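# Simulation scores need a second number

Nov 7, 2021

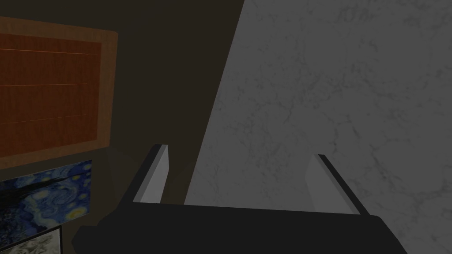

*Wrist view in simulation: open gripper, veined marble surface, pictures on the wall.*

Marcelle Hervieu and I have spent most of the fall arguing over one result. We trained a grasping policy on 2814 simulated episodes, all rendered from the wrist. Half of the training runs used plain gray surfaces and bare walls. The other half used randomized ones: marble, wood, framed prints, whatever the texture library gave us. Both policies were then tested in rooms neither had been trained on.

The randomized policy won. It completed 599 of 1761 test grasps, and the plain one completed 461. Marcelle thinks this settles the matter and that every lab should clutter its backgrounds. I think the number is real and that we are reading too much into it.

My problem is with how the test rooms were made. They came from the same library as the randomized training rooms. The layouts were new, but the marble was the same marble, and a copy of The Starry Night in a new spot is still a print the policy may have been trained against. The plain policy had met none of it. Some of the gap between the two could be general skill, and some could be plain familiarity. A single success rate can't separate them.

We should report two numbers. One is the score on new layouts built from known textures. The other is the score on textures held out from the start, before anyone has tuned anything. The Cistdale workshop asks for only the first, and most papers I reviewed this year gave only that. Holding out textures costs very little. You pick a part of the library, lock it, and leave it alone.

Marcelle's answer is that the real test is hardware, so splitting the simulated score is bookkeeping. I agree about hardware. But most design choices get made long before a real arm moves, and they get made on simulated scores. We dropped two camera placements in November on the strength of such scores, and I'm no longer sure we should have.

We are rerunning both policies with the textures split. If the gap holds, I'll say so and Marcelle can have the last word in the paper.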